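Progress Report to the Girnico Education Fund
Student Robotics Manipulation Project, Gillberg Technical High School
Reporting period: September through January
Submitted by Deepika Bangera, Project Lead, Department of Engineering and Technology

1. Purpose of this report

The grant agreement requires a written report at the midpoint of the school year. This report covers work completed by the Robotics Manipulation Project since the start of the fall term, the use of grant funds to date, changes to the work plan, and activities scheduled for the spring. A separate financial statement has been sent by the district business office.

2. Background

The Fund awarded Gillberg Technical High School $3,000 for consumable materials, gripper parts, replacement cables and student travel in connection with an elective course and the after-school club attached to it. The robot arms and the main workstation were already the property of the school and were not charged to the grant. The course is taught by Ms. Bangera. Meron Woldemariam, a lab technician employed by the district, maintains the equipment and supervises the club on days when Ms. Bangera is teaching elsewhere.

Enrollment across the course and the club stands at 46 students. Most are in the eleventh and twelfth grades. The application projected a smaller group, and the schedule for workstation time was revised in October to give every team a regular turn.

3. Work completed

3.1 Introductory unit

The first weeks of the term were given to safety, basic arm operation and the vocabulary of the workstation. Students learned to stop the arm, to clear a fault, to check cable slack before a run and to record what they did in the shared logbook. Each student had to pass a practical check before operating the arm with another person's hands near the table. All but two students passed by the date in the work plan, and the remaining two passed after additional practice.

Teams then worked with foam blocks and cardboard boxes of several sizes. These objects are forgiving, and they allowed the students to learn how approach height and closing speed affect a grasp. Several teams wrote short programs that repeated a single pick and place. Others worked by direct control and kept notes on the positions that gave the best results.

3.2 The phone handling task

The main assignment for the second half of the term is known in the course as the Silter task, after the district showcase at which it will be presented. A team must grasp a smartphone in a protective case, hold it upright on request and set it down at a marked place without dropping it or pressing its side buttons. The task was chosen because a phone is thin, smooth and familiar, and because students have firm opinions about how one should be handled.

The side buttons have shaped much of the discussion. A grasp high on the long edge gives good control of the phone but brings the finger pads close to the volume buttons. A grasp near the end leaves the buttons clear, although the phone then has more length above the fingers and can swing if the arm turns quickly. Teams have been asked to choose one approach, justify it in writing and test it over repeated runs before changing anything.

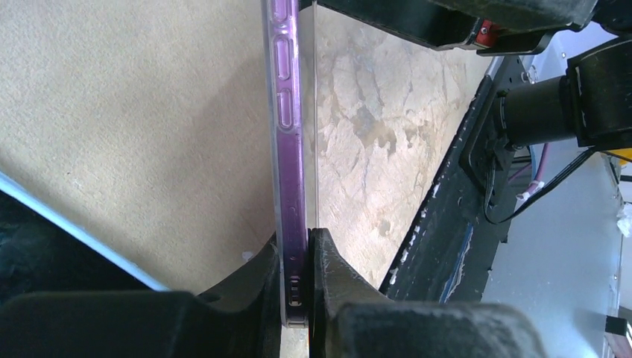 Why was a cased phone selected for the task instead of a bare one?

A case gives the finger pads more to hold, protects the phone during practice and adds small raised features that students must plan around. It also keeps the cost of mistakes low enough that beginners can take their full share of turns at the controls.

Results in this unit have been uneven, as expected. Teams that moved slowly in the final approach generally reported steady grasps within their first few sessions. Teams that tried to save time by closing the gripper while the arm was still moving had more difficulty and were asked to return to a two-step method. By the end of the reporting period every team had completed the grasp and the upright hold under supervision. The placement step is less mature. Students find it hard to judge when the lower end of the phone has met the surface, and releasing too early remains the most common fault in the logbook.

3.3 Finger pads

A portion of the grant was set aside for gripper parts, and most of it has gone to finger pads. Students compared smooth pads with softer padded ones and kept a record of slips, visible marks on the case and wear on the pad itself. The softer pads were preferred by nearly all teams. They do wear, and Mr. Woldemariam now inspects them at the start of each week and replaces them when the surface has thinned.

The pad comparison was not in the original work plan. It began as a question from one eleventh-grade team and was adopted for the whole class because it gave students a reason to run the same trial many times and write down the outcome. The written reports from this work were the strongest submitted during the term.

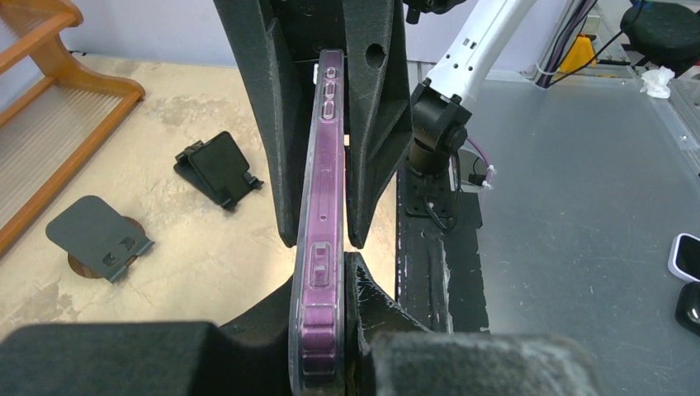
The pad work also led to a change in how trials are recorded. At the start of the year each team kept notes in its own format, and it was difficult to compare one group with another. A single form is now used. It asks for the object, the pad type, the approach chosen, the outcome and one sentence from the operator. Ms. Bangera reviews the forms every other week and returns comments. Students initially objected to the extra writing, but the quality of their questions in class has improved, and several teams have used earlier forms to settle disagreements about what they had already tried.

3.4 Participation in the club

The after-school club meets until 5:00 p.m. and is open to students who are not enrolled in the course. Attendance fell during the weeks of fall sports playoffs and recovered afterward. Club members follow the same safety rules and use the same forms. In December the club hosted an open afternoon for families, at which students explained the task and let visitors try the arm at reduced speed under direct supervision.

Older students have been assigned to help new members through the practical check. This arrangement was informal at first. It is now written into the club schedule, and the helping students receive service hours for it.

4. Difficulties and changes

Workstation time. The larger enrollment has placed pressure on the schedule. Class periods are 50 minutes long, and a team that loses ten of them to setup has little left for trials. Setup steps have been moved to the end of the previous session where possible, so that each team prepares the table for the next one.

Cables. Two cables were damaged in November when an arm was turned past the range recommended for the course. Replacements were bought from the grant. A turning limit has been set in the software, and students now trace the cable path with a finger before powering the arm.

Curriculum materials. The course had planned to use the Sastry workbook, a set of lessons prepared within the district, for the programming portion. The lessons assume more background than many of our students have. Ms. Bangera has rewritten the first 3 lessons and will share them with the other high schools in the district once they have been tried with a full class.

Absences. A number of students missed the practical check because of illness in the fall. A make-up session is now held at the end of each month.

5. Use of funds

Spending is in line with the approved budget, with one adjustment. Finger pads and related materials have cost more than planned, and travel has cost less because the fall visit to a local manufacturer was replaced by a talk at the school. The Fund's program office approved the transfer between these lines in November. Around half of the award remains available for the spring term, the greater part of it reserved for transportation to the showcase and for spare parts.

No equipment has been purchased that would require an inventory tag under district rules.
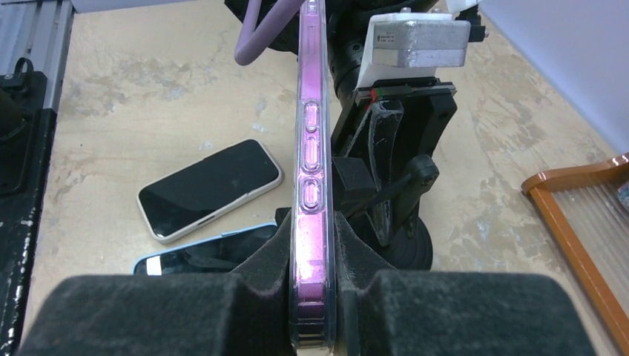 6. Plans for the spring term

The first priority is the placement step. Teams will practice lowering the phone in smaller increments and will compare two methods of release, one in which the fingers open fully and one in which they open slightly and pause. Each team will submit a short written plan before beginning and a results form after each session.

The second priority is variety. Once a team can complete the task reliably with one phone and case, it will be asked to repeat the work with a different one and to report what had to change. Students have been told to expect that settings suited to one case may perform poorly with another.

The showcase is planned for April. The school intends to send 4 teams, selected on the basis of their logbooks as well as their performance at the workstation. Teams that do not attend will present to the class and to invited families in May.

Mr. Woldemariam will also prepare a maintenance guide for the workstation, covering pads, cables, fasteners and storage. The guide is meant for students and will be tested by having a club team follow it without assistance.

7. Requests to the Fund

The school asks the Fund to confirm whether unspent travel money may be carried into the summer, when a short session for incoming ninth graders is under consideration. The school also asks for guidance on the format of the final report, in particular whether student writing may be attached and whether parental consent forms should accompany it.

Questions about the course and student work may be directed to Deepika Bangera. Questions about equipment and safety procedures may be directed to Meron Woldemariam. Both can be reached through the main office of the school.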